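Mandthorpe Guest Rooms: Frequently Asked Questions

Last updated 2018-08-23

What time can I check in?
Check-in is from 3 pm. If your room is ready sooner we will let you in sooner, but we can't promise it. You can leave your bags at the desk from 10 am.

What time do I have to be out?
Check-out is 11 am. Late check-out has to be agreed the night before and depends on who is coming in next.

How do I get there from Vasirgate station?
Take the exit on the Nolte Street side and walk downhill past the post office. We are on the left, after the second light. There is no sign on the building itself, only the name by the bell.

Is there parking?
There are 6 spaces behind the building. They are first come, first served and can't be reserved. Street parking is free overnight on Nolte Street, but check the posted hours before you leave your car.

Is there an elevator?
No. Two of the rooms are on the ground floor. Ask for one of these when you book if stairs are a problem.

Do you take a deposit?
For stays of a week or more we hold $300 on a card. The hold is released after check-out, and your bank may take a few days to show it. Shorter stays have no deposit.

What is your cancellation policy?
You can cancel free of charge up to 2 days before arrival. After that we charge the first night. Bookings made through Vevley follow the terms shown on your Vevley confirmation, and you need to cancel with them directly.

Can I bring my dog?
Yes, in the ground floor rooms only. Please tell us when you book. Dogs can't be left alone in the room.

Is breakfast included?
No. Coffee and tea are in the hall from 7 am. The bakery across the street opens early and the diner by the station does a full breakfast.

Can I smoke in the room?
No. You can smoke in the back yard, where there is a covered bench.

Do you stay open all year?
We close for the first part of March for painting and repairs. The dates change each year, so call if you are planning a trip then.

Can I have extra bedding?
Yes, at no charge. Ask at the desk before 9 pm. If you want different pillows, tell us when you book.

How often are the sheets changed?
Between guests, and once a week on longer stays. If you want them changed more often, ask at the desk.

Who do I contact about a group booking?
Thiện Bùi handles groups and long stays. Call the main number and ask for him, or leave a message with your dates and the number of people.

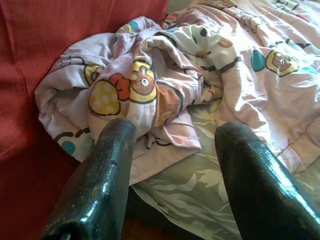
Group rates apply to stays of three nights or more and can't be combined with the weekly rate.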